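Skindiro opens shared catalogue of inherited kidney disease variants

A shared catalogue of genetic variants linked to inherited kidney disease has opened to outside users after a closed trial. The catalogue, called Skindiro, holds 3142 variants in its first public release. Each entry gives the position of the change in the gene, the change itself in standard notation, the classification assigned by each contributing laboratory, and the type of evidence on which that classification rests.

The release covers genes in which changes are known to cause cystic disease, disorders of the kidney filter and disorders of salt handling. Genes with only a suggested link to disease have been left out for now. They will be considered one at a time, and a gene will be added when at least two contributing laboratories already report on it.

Skindiro is run by Pleltska, a non-profit data group that also hosts the servers. Laboratories send their variant lists in a fixed table format. On arrival each list is checked for notation errors, duplicate rows and positions that do not match the reference sequence. Rows that fail are returned with an error code and are not loaded. During the trial the most common fault was the use of an outdated transcript, which shifts the numbering of a variant without changing the variant itself. The checker now recognises the older transcripts for the main cystic disease genes and offers a converted position, which the sending laboratory must accept before the row goes in.

No patient names, dates of birth or hospital numbers are accepted. Family history may be given in coded form, as a count of affected and unaffected relatives who carry the variant. Free text fields were removed halfway through the trial, after reviewers found that some of them held details of a kind that should stay with the laboratory.

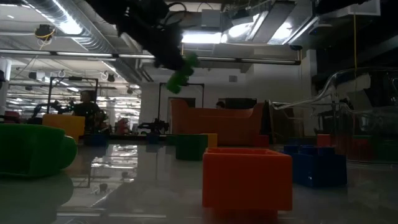

Gebru
Staff writer, laboratory methods

Disagreement between laboratories was one of the main reasons for building the catalogue. Of the variants in the first release, 300 carry at least two classifications that do not match. In most of these the difference is a single step, such as "likely pathogenic" from one laboratory and "pathogenic" from another, and would not normally alter the care offered to a patient. In 40 the difference crosses the line between a result that would be acted on and one that would not. These have been placed in a separate review list, which any registered user can read.

Review is done in rounds. For each variant on the list, the laboratories concerned are asked to send the evidence behind their decision, using the same set of headings: frequency in the general population, predicted effect on the protein, results of functional tests, and inheritance within families. A panel then records an agreed classification or leaves the entry marked as unresolved. The laboratories are free to keep their own classification, and the catalogue will show it next to the panel's. Earlier decisions stay visible with the month in which they were made, so that a report issued under an older classification can be traced.

Population frequency has proved the most frequent source of conflict. A variant that looks rare in one reference set may be fairly common in a group that the set covers poorly. Skindiro does not supply frequency data of its own. Contributors must state which reference set they used and which version, and entries without this information are loaded with a warning flag.

The other large difficulty is the main gene for dominant polycystic disease. Much of it is repeated almost exactly in several non-working copies elsewhere on the same chromosome, and short-read sequencing can place a read on the wrong copy. Variants in the repeated part of the gene are therefore accepted only with a note of the method used to confirm them, either long-range amplification or long-read sequencing. Around a tenth of the rows sent for this gene during the trial were turned back for lack of such a note. Most have since been sent again with the missing field filled in.

Searches can be made by gene, by genomic position or by protein change. Results can be downloaded as a plain table, and a programming interface is offered for laboratories that wish to query the catalogue from their own reporting software. The interface was written by Fuveck, a software firm that took part in the trial, and its source code is open. Queries are not logged against the name of the user. There is a limit on the number of requests per minute, which can be raised on application.

Reading the catalogue requires no account. Registration is needed to see the review list and to send data, and is open to diagnostic laboratories and research groups that can show they have approval to share variant-level results. Commercial laboratories may register on the same terms. The data may be reused without charge provided that the release number is quoted.

Pleltska plans 3 further releases over the coming year, with the next expected in May. It will add copy number changes, which the present format cannot describe in enough detail. The draft format for these entries is open for comment on the Skindiro site, along with a set of test files that laboratories can use to check their own export scripts.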